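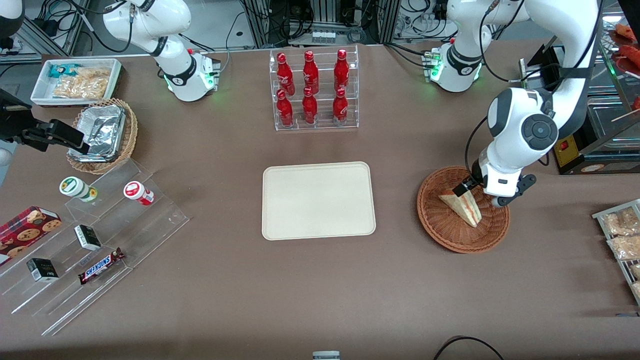

Chegámos a Larnau no dia 3 de maio, ainda antes das nove, para a visita aberta à moagem de Collenwood. A inscrição custava 5 euros e incluía o percurso guiado, um saco pequeno de farinha e o almoço. O almoço era simples: sanduíches cortadas em triângulo, de pão claro e recheio avermelhado, servidas num cesto redondo de verga. O pão era feito com a farinha da casa, a mais fina das que lá se moem.

A visita começa no cais de descarga, onde o trigo é pesado e passa pelos crivos. Segue-se a sala dos cilindros, no primeiro piso. O barulho é muito e a guia teve de parar várias vezes para se fazer ouvir. Quem for deve levar calçado fechado, porque as escadas são de grelha metálica e não deixam entrar ninguém de sandálias.

A parte antiga fica do outro lado do pátio. Ainda lá estão as mós de pedra, que trabalham só em maio, para moer centeio. Segundo a guia, fazem cerca de 300 quilos por dia. O centeio vem de Drosby e vende-se na loja em sacos de papel, com a marca Miranda. Comprei dois. O preço é mais alto do que no supermercado, mas a farinha é mais grossa e dá bom pão escuro.

O grupo da manhã sai às 11 e o percurso demora quase duas horas. O estacionamento é pequeno e enche cedo. Nós deixámos o carro junto à estação e fomos a pé pela estrada do rio, que tem passeio só de um lado. A loja fecha à hora de almoço.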